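News > Workshops > Robots

Gultthorpe workshop tries out its door-opening robot on screen first

Members of the shared workshop in Gultthorpe are building a two-armed robot in their spare hours, and have spent most of the winter working on a simulated version of it before cutting any more parts.

The project is called Biltik. It started as a single arm on a bench and grew when a second arm was added in the autumn. The group has put £2000 into it so far, most of it spent on motors and wrist joints. The workshop, in the old Dorier printworks, opens to members until 10 in the evening.

The job they have set themselves is a plain one: to walk up to a pair of double doors and open them. The builders say doors are a fair test for a home-made machine, as the handles are small and both arms have to work without getting in each other's way.

The simulation runs on a second-hand computer in the workshop's back office. In it, the robot has white and grey body panels and a gripper on each arm, and the doors are brown wooden ones set in a brick wall.
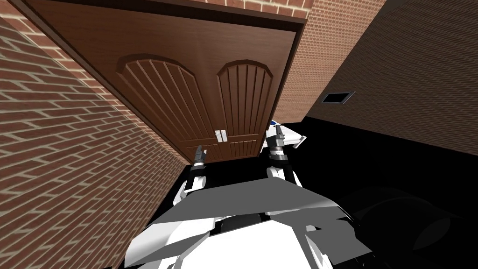 Settings can be changed between runs, and the group keeps a log of each one on a shared spreadsheet. Balance is the main worry at the moment - the model has tipped over more than once when reaching upwards, and the hip joints are being redrawn.

The real legs are still in pieces. Upadhyay, a local machine shop, is making 2 brackets for the hips, and the group expects them in February. Work nights start at 7pm and visitors are welcome, though under-16s need an adult with them.

Comments (3)

brassmonkey: Is the design going to be shared? I'd have a go at the arms.

Tilly_G: Saw the single arm at the open day. Good to hear it's still going.

oldlathe: Hips were the trouble on mine as well. Check the bearings before you redraw anything.

Contact us | Copyright Gultthorpe local news | Back to top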